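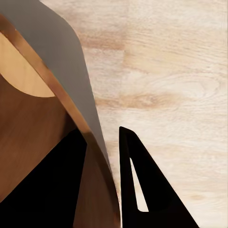 Capítulo 4
El taller de escritura: llegar, escuchar, volver a casa con algo

Objetivos del capítulo
Distinguir entre taller, conferencia y residencia.
Preparar un manuscrito para que otros lo lean en 40 minutos.
Tomar notas útiles durante una crítica.

Antes de empezar. Saque el texto que escribió en el capítulo 3. El que sea, terminado o a medias. Lo va a necesitar en la segunda sección.

Yaqin Fan llegó al encuentro de narradores de Woltstead con una novela de 691 páginas en la maleta. Era marzo, primera vez. Pensaba entregarla entera. En la mesa de inscripción le pidieron un fragmento de 2,326 palabras como máximo, y se pasó la noche cortando en la habitación del hotel. Mal cortado, según ella: dejó dos escenas sin final y un personaje que hablaba sin haber entrado.

Le hicieron la crítica a las nueve de la mañana. Siete lectores, un café malo. Cinco señalaron el mismo párrafo, el de la abuela y la llave. Dos querían más abuela. El resto, menos llave. Fan anotó todo sin contestar, que es la regla en casi todos los talleres (ver 4.2) y también la que mas cuesta.

Tardó meses en volver a abrir el cuaderno. Cuando lo hizo, tiró 227 páginas. La abuela se quedó. La novela salió después en la editorial Landgate, con otro título.

De ese caso nos interesan tres momentos: la selección del fragmento, la escucha, la revisión tardía. A cada uno le toca una sección. El tercero suele faltar en los manuales, y aquí ocupa casi la mitad del capítulo.

Términos clave: fragmento autónomo, lectura en frío, moderador, turno de silencio, nota de margen, segunda versión.

Para pensar antes de leer
¿Qué parte de su texto no dejaría tocar? Escríbalo en una línea. Guárdela.
¿Quién lo ha leido hasta ahora? ¿Familia, amigos, nadie?
¿Ha salido alguna vez de una crítica con ganas de romperlo todo? Describa qué le dijeron, con las palabras exactas si las recuerda.

4.1 Elegir el fragmento
Primero, el error común: mandar el comienzo. Siempre el comienzo. Es lo más pulido y por eso lo que menos ayuda necesita. Busque una escena del medio, una que le dé dudas, y léala en voz alta de un tirón.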